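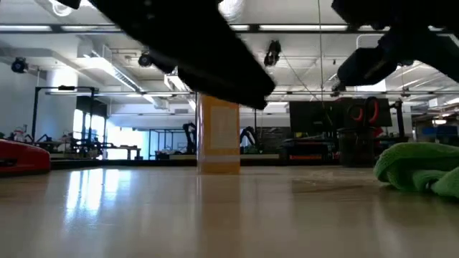

The orange container on the shiny tabletop

My project was on how people in Brirkside get rid of old medicine, and I had way more fun with it than I expected (my advisor, Gervasio Navarrete, had warned me it might be dry!). I left 364 paper surveys at two pharmacies and the Limatside library in October and got 145 back. Most people keep leftovers for years. One lady wrote me a whole page about her cough syrup shelf, and I loved every word of it.
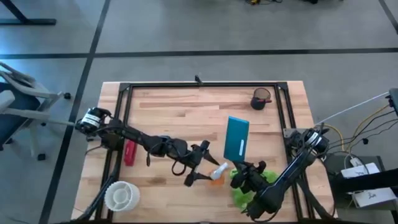 Where can people in Brirkside drop off old pills?
At the Riquelme pharmacy counter, any time it's open.

Only 40 of the people who answered knew about that drop-off, and six had used it. I kept going back over the sheets to check, but the numbers held up. The folks who did know mostly heard it from a neighbor, so I started wondering
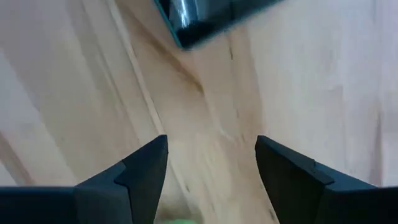

whether a flyer would do any good at all. Ilosside tried a fridge magnet instead, with the counter hours printed on it, and I'd like to test the same thing on my own street next.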